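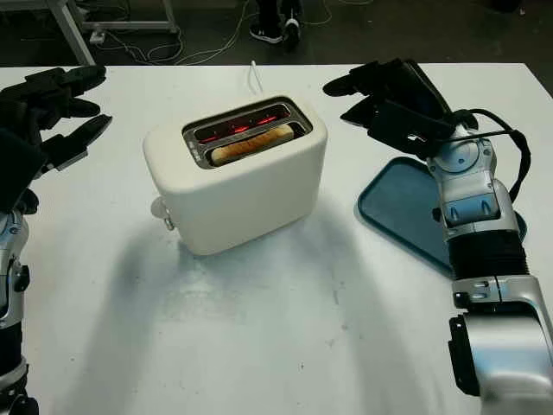

Savero Reading, home plan: review after one school year

Thursday, May 7, 2020

Quick one tonight, kids finally in bed. A few people asked about the reading program we've been using so here goes.

What it is: Savero Reading. Website plus a box of printed readers. Grades 1 to 5. Our school uses the classroom version, we bought the home plan back in the fall for our second grader and then the fourth grader wanted in. Good thing too, seeing how this spring went.

Setup

Easy. Make a parent login, add each kid, they take a placement test. Test is 40 minutes if your kid is a dawdler. Mine is. You can pause it but the pause button is hidden under the little gear, took me two sittings to find it.

Placement was dead on for the older one. Too low for the younger. She breezed through the first three weeks and got bored and I had to email to get her moved up. They did it next day, no argument. Still, should be a button for that.

The readers

Best part by far. 122 thin paperbacks in the full box, sorted by color band. Real stories, some nonfiction, a whole run on weather that my daughter read so often the staples came out. Paper is thin. Covers curl. But they're the right length to finish before school or in the car line, and finishing a book is a big deal at seven.

The nonfiction for the upper bands is a bit dry. Lots of canals. My fourth grader skipped most of it and nobody's grade suffered.

The website

Mixed. Each book has a short quiz and a read-aloud recording. Recordings are great, clear voices, not too slow. Quizzes are hit and miss. Some questions are about the story and some are about which word was in bold on page six. What is that teaching anybody.

Kids earn points. 200 points gets a badge, 2,000 gets a printable certificate signed by an owl. The owl certificate is on our fridge. I rolled my eyes at it and then I saw how hard she worked for it so fine, owl wins.

Site was very slow the last half of March, mornings especially. Better now. If yours is still crawling try after lunch.

Parent reports

Weekly email with minutes read, books finished and a list of "focus words." The minutes are useless, it counts a tab left open. Focus words are good, I copy them onto index cards. Wish I could print them strait from the report insted of retyping.

You can share the report with the teacher if the school is on Savero too. Ours looked at it before the spring conference and it saved a lot of time, we could talk about the actual problem (vowel teams, always vowel teams).

Compared to the others

Tried Findis the year before. Prettier, more games, a lot less reading. My son could play it for an hour and read maybe a paragraph. Cundeck is the one the tutoring place uses, solid phonics but all worksheets, and the printing adds up. If your kid is just starting to sound out words I'd go Cundeck. Already reading a little, Savero.

Gripes

Auto renew is on by default. Turn it off day one.

Only two kids per plan. A third is full price.

Box lid split in the first month. Ours live in a dish tub now.

No app. Works in a tablet browser but the quiz buttons are tiny.

Would I buy again

Yes for the younger one, already did. Older one has moved on to thick library books about dragons and I'm not going to stand in the way of that. Keeping the readers for my niece.

4 out of 5. Would be 4 and a half with a better box.

Update: somebody asked if you can buy the readers without the website. Yes, but only by color band, and you have to call. It's not on the order page.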